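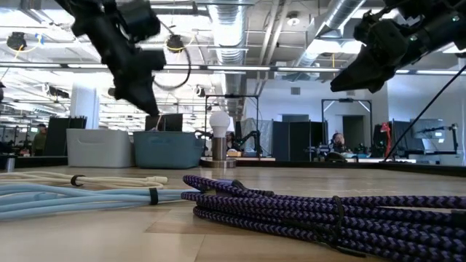 Cable Work Is the Right First Job for a Shared-Workshop Arm

Most people who build a two-arm setup in a shared workshop start it on blocks. Blocks are rigid, they stay where they are put, and a policy that stacks them tells you very little about the mechanism you have built. My position is that the first real job should be sorting coiled cable into bins.

The case against is easy to state. A bundle of cable has no fixed shape. The tie sits in a different place each time, the plug end pulls on the loops, and a grasp that looks correct can pick up one strand and leave the rest. Simulation handles all of this badly. On the Ukine build we logged 80 attempts in July with a conventional pick routine, and 49 of them ended with the bundle inside a bin. A block routine on the same hardware would have scored far better.

That gap is the argument. The 31 failures found a loose wrist coupling, a camera offset of 3 mm and a finger tip that was too smooth for braided sleeve. We had run the block demo for weeks without seeing any of the three. A rigid cube forgives a small offset. A flat coil does not.

There is also the matter of cost. Printed fingers are cheap to replace, and cable is already lying in every workshop. We use the Ornetik joint controller with its stock firmware and Clinar for logging, and neither needed changes for this task. The tip profile went through several revisions - the notched wedge is the one we kept, as it gets under a coil without pushing it along the table. 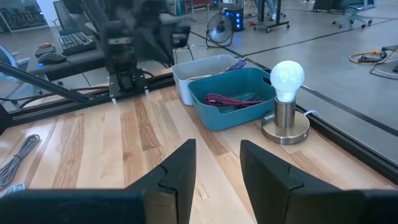
Wrist view with the fingers open. Red cable is in the teal basket, with the white bin behind it.

I would add one condition. Keep the table ordinary. The Dvořáček bench group clears its surface to bare wood before each run, and its published success rate is good, but the number describes a clean table. A lamp or a second coil near the target belongs in the test. If the arm needs the area cleared first, a person is still doing part of the job, and that time should be counted.

None of this requires a large data set. People quote 1,000 demonstrations as the entry price for soft objects. Our experience is that a smaller set, with the tie position and coil orientation varied on purpose, exposes mechanical faults well before that figure. Fix the coupling, measure the camera again, then decide how much more data to record.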